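März
Von Joscha Bauerfeind

Das Bett ist die bessere Faltfläche

In Ratgebern zur Wäschepflege wird als Arbeitsfläche fast durchweg der Tisch genannt. Begründet wird das mit der Höhe und der harten Auflage. Beides trifft für Hemden zu, die nach dem Bügeln auf Kante gelegt werden. Für Hosen, Pullover und alles andere, was ohne Bügeln in den Schrank geht, halte ich die Empfehlung für falsch.

Maßgeblich ist zunächst die Fläche. Eine lange Hose muss einmal vollständig ausliegen, bevor man die Beine aufeinanderlegt. Auf einem üblichen Küchentisch hängt dabei der Bund oder der Saum über die Kante, und das Gewicht des überhängenden Teils zieht den Stoff schief. Eine Matratze bietet in beide Richtungen Reserve. Dazu kommt die Reibung: Baumwolle auf einem Spannbettlaken bleibt liegen, auf lackiertem Holz rutscht sie.

Der Einwand, eine weiche Unterlage ergebe unsaubere Kanten, ist mir bekannt. Er überschätzt die Kante. Ein gefaltetes Kleidungsstück wird gestapelt und vom Stapel gepresst. Ob der Bruch zu Beginn 2 oder 7 Millimeter neben der Seitennaht lag, ist nach einer Nacht im Fach ohne Belang. Auch ein Laken mit flachen Falten stört nicht, solange es straff genug sitzt, um beim Streichen nicht mitzuwandern.
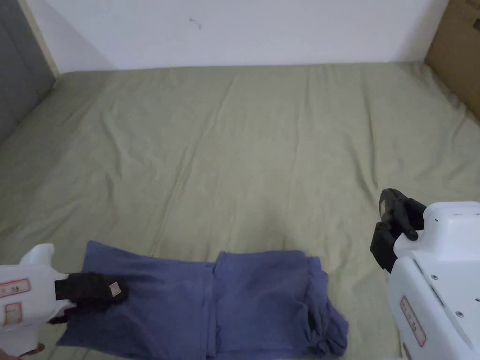
Ernster zu nehmen ist die Arbeitshöhe. Wer 23 Teile hintereinander im Stehen faltet, spürt das im Rücken. Die Abhilfe besteht darin, zu knien oder die Wäsche in zwei Durchgängen zu erledigen. Ein höheres Bettgestell hilft ebenfalls, lohnt sich aber allein für diesen Zweck nicht.

Zur Reihenfolge: erst die großen Teile, dann die kleinen. Hosen werden längs halbiert, glatt gestrichen und vom Saum her zum Bund eingeschlagen. Der Bund kommt zuletzt, er ist der dickste Teil und trägt am meisten auf. Socken gehören nach meiner Auffassung überhaupt nicht auf das Bett, sie lassen sich in der Hand zusammenlegen.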